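Inicio | Foros | Cocina y mesa | Preguntas recientes | Entrar

Buscar en la comunidad... Ir

Bollería de imitación en bandeja negra: ¿cómo la coloco para que no parezca un montón?

Publicado en octubre por Navarrete

Hola a todos. Voy con prisa, perdón si me explico mal. Estoy montando una mesa de desayuno para el rincón de muestra de la tienda (menaje, pequeñita, en un pueblo) y la bollería es toda de imitación, claro, no voy a poner cruasanes de verdad todas las mañanas. Bandeja negra con las esquinas redondeadas, pinzas de acero, rodajas de naranja y un mantel individual negro con el borde ondulado. Mesa blanca.

El problema: desde la puerta la bandeja se ve oscura y lo de dentro se junta. El cruasán es muy marrón, casi chocolate, y se me pierde sobre el negro. Lo que más salta es el naranja. He probado con más cosas y con menos. No sé si llevar algo al plato o dejarlo todo en la bandeja. Y las pinzas, ¿dentro o fuera?

Otra cosa, el negro saca todo. Rozes, miguitas, de todo. ¿Con qué limpiáis?

Presupuesto 16 euros, no más. Pongo dos fotos, una de cerca y otra con la mesa más entera.

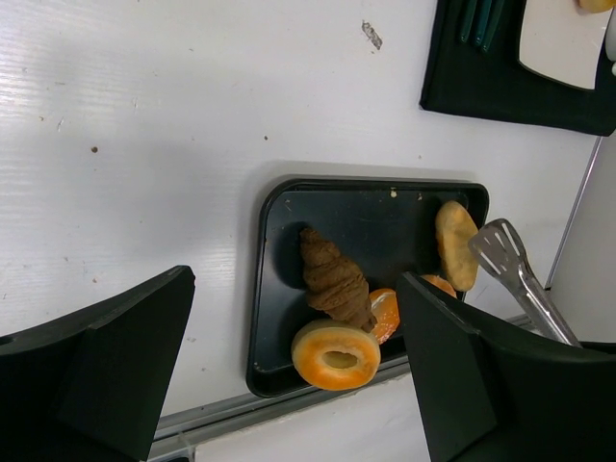
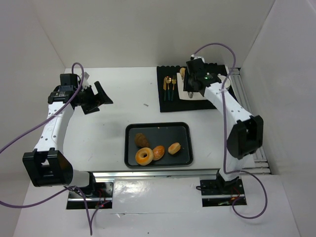
RESPUESTAS

Wurkska
Lunes por la tarde

A ver, rápido que cierro en nada. Yo monté escaparates 7 años, y lo de la bandeja oscura me ha tocado mil veces.

Primero, el cruasán. Marrón oscuro sobre negro no funciona de lejos, da igual cómo lo gires. Ponle algo claro debajo. Una servilleta de papel color crudo doblada en triángulo, o papel de horno arrugado y vuelto a estirar, que queda con textura de panadería. Que asome un poco por un lado. Con eso solo ya notas el cambio.

Segundo, no montes unas piezas encima de otras. En la foto de cerca el cruasán, el bagel y la naranja están muy pegados y el bagel pisa el borde de la bandeja. En la otra, con las piezas más sueltas, se entiende mejor qué es cada cosa. Yo me quedaría con esa idea. Cuatro cosas de bollería y para de contar.

Las naranjas sí las dejaría, pero juntas y en una esquina, no metidas debajo del cruasán. O en un platito blanco aparte. Ojo que si pones las rodajas y además algo con glaseado naranja cerca, desde la puerta es una mancha.

El plato: sí, pon una pieza en el plato. Pequeña. Parece que alguien se va a sentar a desayunar, que es lo que quieres vender, no? Los cubiertos dorados con el mango verde azulado son lo más bonito de la mesa y están al fondo, acércalos al borde. Yo además dejaría el tenedor a la izquierda del plato y movería cuchillo y cuchara a la derecha, el cuchillo pegado al plato con el filo para dentro. Los tres juntos al mismo lado vale para un bufé, para una mesa puesta me chirría.

Pinzas: apoyadas en el borde, la cabeza dentro y los brazos fuera, en diagonal. Si las dejas sobre la mesa no se relacionan con la bandeja y estorban.

Limpieza: microfibra apenas húmeda y luego otra seca. Nada de papel de cocina, deja pelusa y en negro canta muchísimo. Los rozes finos no se van, se disimulan con el papel ese que te digo.

Pletport
Lunes, más tarde

quita la bandeja negra y pon una de madera y listo. las tienes de segunda mano a unos 2 euros en cualquier rastro

Onolby
Respuesta editada

No estoy de acuerdo con cambiar la bandeja. Mesa blanca, plato blanco, el negro hace falta, y además va con el mantel individual. Si pones madera el mantel se queda solo ahí detrás y raro.

Lo que sí haría es mirar la luz antes de gastar. En mi caso era eso. Tenía una bombilla muy fría y toda la bollería falsa se veía gris, sobre todo la oscura. Puse una cálida de 400 lúmenes en un flexo, de lado, no desde arriba, y las capas del cruasán empezaron a verse. De lado es importante, desde arriba lo aplasta todo. Te cabe en el presupuesto si ya tienes el flexo.

Y otra, las piezas de imitación cogen polvo en los pliegues, en el cruasán más que en ninguna. Brocha de maquillaje vieja y seca, una vez por semana. No las mojes si no sabes de qué son por dentro, a mi se me estropeó una napolitana entera por meterla bajo el grifo y tardó días en secar.

De lo de Wurkska, la servilleta de acuerdo, pero plánchala si es de tela. El papel de horno a mí me parece que brilla demasiado con la luz de lado. Prueba las dos y mira desde la calle, que es desde donde te la van a mirar.

Navarrete
Comentario

Gracias!! Hoy mismo pruebo servilleta cruda y cambio los cubiertos. El flexo lo tengo, la bombilla la compro mañana. La bandeja se queda. Lo de la brocha ni se me había ocurrido, estaba soplando.

Anterior | Siguiente | Volver a Cocina y mesa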